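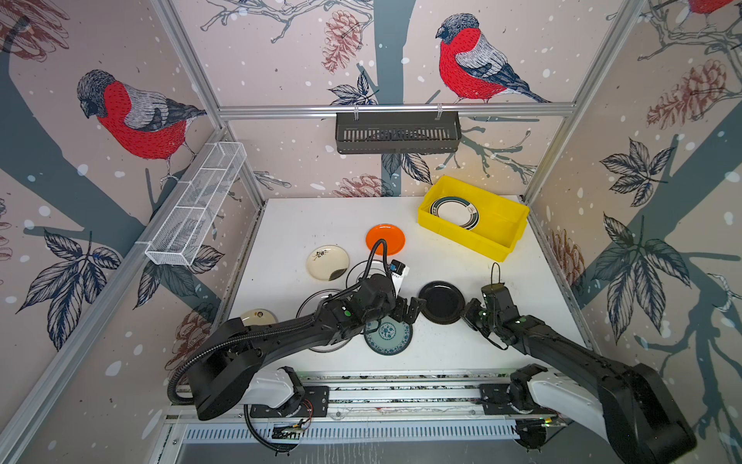

A reader of this blog wrote in last week to say I was wrong about the bonus point, and that a club like Plulatia should never have been kept up by losing narrowly. The message went on for a while, and most of it was fair. The argument was that a league table ought to reward wins, and that a team with three wins all season has no business finishing above a team with four.

I've thought about it and I still disagree, so I'll lay out why.

For anyone who doesn't follow our amateur rugby league, there are 14 teams in one division. The bottom two go down. You get four points for a win, two for a draw, one for scoring four tries, and one for losing by seven or less. It's the same system most people know. Last season Plulatia finished third from bottom with three wins and a pile of losing bonus points. Jurkard won four, lost nearly everything else by a mile, and went down.

I watched both teams. Jurkard beat us at home early on, when we had half a front row, and they deserved it. Then they went to Cedeck and let in 100 points. I was there that day for the second half, and by the end their back line was standing still. You can't tell me that result should count the same as Plulatia losing by a penalty on the same ground a few weeks later. The old system said it did.

The other thing is what it does to the last ten minutes. Before the bonus point came in, a team down by twelve with ten to play would kick for touch and wait for the whistle. Now they run it. Some of the best rugby I saw last year was played by teams that had already lost.

Where I do agree with the reader is on the try bonus. Four tries against a side that has turned up with thirteen players and no reserve hooker is not much of an achievement. I'd rather see it go to a team that scores three more tries than the other side. They use that in other places and it works fine. It keeps the winning team honest too, as one late try against you can take the point away.

I'd also change the rule on forfeits. Right now a team that can't travel gives up five points to the opposition and loses nothing itself the first time. Berrada got two of those last season, both from long trips late in the year, and ten free points put them in the top half. They're a decent side but they weren't a top half side. A forfeit should be worth four, with no bonus.
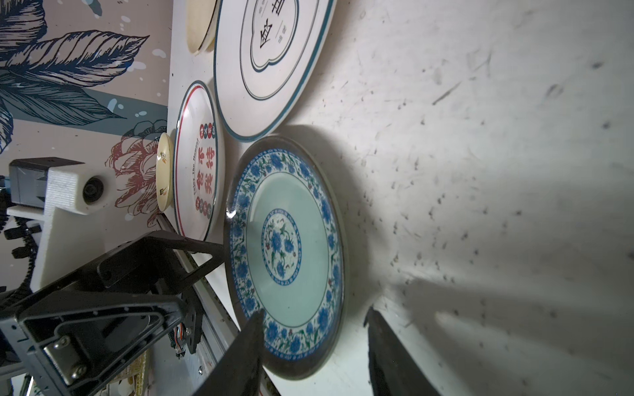 *Posted 13 March 2024*

Back to this season. We have five matches left and the last one is in May, away to Cedeck, on the hard pitch with the slope. We're safe, more or less. Our lineout has been poor since the break and I don't see it getting fixed before then. We're throwing to the front every time and every team in the league has worked that out. The scrum is better. We shoved Berrada off their own ball twice in the second half and got a penalty from one of them.

Plulatia are in trouble again. They've lost four in a row, but two of those were close and they picked up the point both times, so the reader may have another reason to write to me before the season is over. They still have Jurkard's replacements to play at home. If they win that one they should stay up on wins alone, and then none of this will matter until next year.

I'll put up the remaining fixtures once the kickoff times are settled. Two of them have moved already, and the away trip to Berrada may move again if the ground is still waterlogged.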